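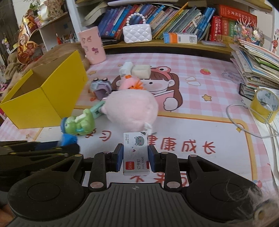
Iken Department of Human Ecology, Household Objects Group

4.2 What shares a desk

Desks were the most mixed surfaces in the study. Of the 2,508 items we coded across all surfaces, those on desks were the hardest to assign to a single class, and both coders asked for more time on them than on kitchen counters or hallway shelves. We had planned to use three classes (work, play, display), following the scheme in the Skotasix protocol. After the pilot in March we added a fourth, "supply," for things that are kept in stock and used up: staples, refills, erasers, glue, tape.

Figure 3 gives a typical case from the group of desks where toys and supplies were found together. The box of staples, size 24/6 and marked 640枚 (640 pieces), belongs to the supply class. Its printing includes a cartoon cat face and a small heart along with the Comix name, and by looks alone it would sit easily with the toys. The large pale pink plush pig and the small orange-haired doll on top of it were coded as play. The frog toy, lying on its side, was also coded as play.

Figure 3. Staples and soft toys on a desk with a pink gingham mat. The mat is printed with the words 学习 ("study") and 健康成长 ("healthy growth").

The mat itself gave us some trouble. Under our rules a desk mat is a work item, as it protects the top and marks out a place to write. The one in Figure 3 also has a cartoon girl in a green frog hat holding a pink book, with stars and clouds scattered over the checks. One coder entered it as work and the other as display. We kept the first code and noted the second, and did the same for 14 other mats and blotters.

Decorated supplies were treated in the same way. An item was coded by what it holds or does, and its decoration was entered in a separate field. This differs from Lytvynenko, where character goods form a class of their own. We tried that scheme on 16 desks and dropped it. It put staples, plush toys and pencil cases together, and we could no longer tell how much of a desk was given over to things used for schoolwork.

Stacked items were counted one by one, so a doll resting on a larger toy adds two to the play count. Items lying on their side were counted as present and given no special code. Plain boxes with no readable label were entered as "container, contents unknown" and left out of the class totals. On 6 desks these made up more than a quarter of all items, and those desks are reported separately in Table 5.

Storage furniture next to the desk, including the Casta drawer units, is covered in Section 4.3.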